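Drokano pilot – progress report to the Drilstead fund
03/12/2021
From: Luminița Stanciu, linen services

Hello all,

You asked for a short one this time, so I'm going to try, but you know me. We are now 11 weeks into the second stage and I can finally write about something other than the delivery of the folding arm and the plug it came with.

First the money, so you can stop looking for it. We are inside the budget on wages and training and over it on laundry bags, which I hadn't thought about at all. The arm can't find the opening of our old drawstring ones, so we bought 30 stiff-necked bags in July and we'll need more. I moved the cost over from the signage line. Please shout if that's a problem!

The folding table itself is running on two shifts out of three. Flat sheets are good. Pillowcases are very good, to the point where the morning crew has stopped standing next to the table and just walks by to pick up the stack. Our best day so far was 700 pieces, flat work only. Fitted sheets still go to people, and I think they will for the whole life of this grant. 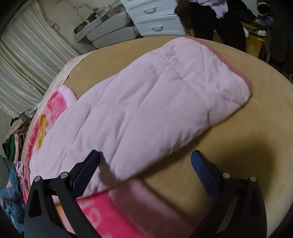
Thick bedding is where most of our hours have gone since the last report. It's the part of the job everyone here would happily hand over, as it's heavy on the shoulders and it never stacks the way you want. It is also much harder to teach than a sheet, so we have the crew show each fold with the hand-held gripper, in ordinary bedrooms as well as on our own tables. A quilted comforter like the light pink one, folded into a puffy rectangle with a printed blanket wrapped under and around it, gives you two fabrics that behave in completely different ways, and the two fingers have to pick one and leave the other alone. People do that by feel and can't tell you how. Ilie tried to write it down for me and handed back a page with "pinch, but not really" on it. I've kept that page.

Now for the staff side, which your last letter asked about twice. No one has lost hours. Seven people have changed what they do for at least part of the week, and I'd say five of them like it. The two who don't are both fast folders who were proud of being fast, and showing folds slowly to a gripper all afternoon is dull work for them. I've put them back on the fitted sheets and on checking, and I should have done it sooner. We also agreed that teaching time is paid at the higher rate – it took three meetings and a fairly cross email from me.

Sore wrists are a new complaint. Holding the gripper for a long stretch is tiring, so we now swap every half hour and no one does it two days running. It slows us down a bit and I'd like to keep it anyway.

Still open: Dronero owes us the software update that lets the arm give up on a bad grasp and call someone over. At the moment it keeps trying, and the crew finds that very funny for the first minute. I've asked for a delivery date in writing. Until it comes I don't want to start the night shift on the table, so the third shift moves to the next report.

The spending sheet follows separately once I've found the receipt for the bags.

Luminița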